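Table tops that don't bounce the light back at you?

Forum: Workbenches and Work Surfaces
Page 1 of 1

gredileck_shed
Started September 5, 2024

Hello all, long time reader, first time starting a thread. I'm after a new surface for the big table and I'm going round in circles.

At the moment I've got a white gloss top and I can't stand it. We do a lot of fiddly sorting (small coloured blocks, counters, bits that go into shallow bins by colour) and with the ceiling lights on I get a big white glare right in the middle where I most want to look. Pale things vanish on it as well. I put a yellow block down last week and spent ages hunting for it, and it was in front of me the whole time.

What I'd like is something matt, mid to darkish, that doesn't mark if you look at it. Budget is 200 pounds, could stretch a little. The frame underneath is fine and is staying.

Any thoughts? Grey? Brown? Green like a cutting mat?

plumbline
Grey, every time. Mid grey, dead matt. Everything shows up on it and it doesn't do anything odd to your colours. I've had mine six years and the only thing wrong with it is a coffee ring that was my own fault.

toffeetin
Ooh, I'm going to disagree with plumbline straight away, sorry! I had grey and found it so gloomy, especially in December when it's dark by four and you're working under the strip light. Also my bins are grey, so they just sank into it. I went over to brown and it's so much nicer to sit at.

If your blocks are proper bright colours you'll be fine on brown. Red, yellow, blue, all of them sing out. The one I'd watch is a very dark blue, that can go a bit heavy if the lamp's behind you.

plumbline
Bins are easy to change, though. A table top isn't.

toffeetin
Well yes, but I like my bins!

oldmoleskin
What size is it, and what's the edge like now? I only ask as the edge is the bit that goes first, whatever colour you pick. Mine started lifting at one corner within the year and every sleeve I own caught on it. If you can get a metal strip along the front edge, do it.

gredileck_shed
Good question. It's long, more than I can reach across comfortably, and the edge now is that stick-on stuff that is already coming away. A metal strip sounds like a good plan. Did you fit it yourself?

oldmoleskin
I did. Cut it with a hacksaw, filed the ends, countersunk screws every 15 cm. Do file the ends. I've a scar on my thumb from the first one.

cullirik_pete_not_pete
I got a quote from Talebi for a cut-to-size top with the edging on and it came to 318 delivered, so over your budget, but it did include the holes for the cables. I didn't go for it in the end. I bought an offcut and did the edges by hand, and it's fine as long as you don't look at the back.

plumbline
318 for a table top! You could have two grey ones for that.

toffeetin
Here we go again :)

Something else while I think of it. Whatever you choose, go for a finish with a bit of mottle in it. A completely plain colour shows every speck and every smear, and you'll be wiping it down all day. With a faint mottle you can get away with a lot.

mrs_bodkin
I'll be the awkward one and say don't replace it at all. I had the same trouble with a shiny top and bought a roll of matt covering from Flurneo, stuck it down on a warm afternoon with a damp cloth and a ruler, and that was that. Took me 2 hours including a cup of tea. If you hate the colour, peel it off and try another.

oldmoleskin
Does it not bubble?

mrs_bodkin
It did in one place, I pricked it with a pin and pressed it down. Can't find the spot now. I will say I wouldn't clamp anything heavy on top of it, or slide things about much, as it'll drag. For blocks and light bins it's perfectly good.

gredileck_shed
We do have things fixed down to the table, so a stick-on covering might be asking for trouble. It's tempting at that price, though.

Bin colour is the other thing I keep coming back to. At the moment they're clear and they're useless, you can't tell where the side is and I'm forever dropping things just outside. Would a light colour be better on a dark top?

toffeetin
Yes yes yes. Light bin, darker table. And low sides, so you can see in without standing up! I'd also leave plenty of bare table round it so you've got somewhere to put the ones you haven't done yet.

plumbline
I'll agree with toffeetin on the bins. Don't expect it to happen again.

cullirik_pete_not_pete
Here's a brown top. The matt finish is what I'd want you to look at, and there's grey metal edging on it too for oldmoleskin. Pale blue bin on brown, and you can judge the dark blue for yourself.
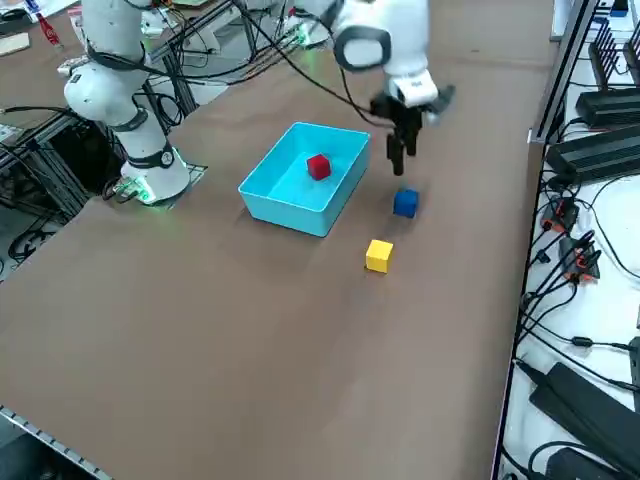

Brown matt top with the light blue bin: red block in, blue and yellow out on the table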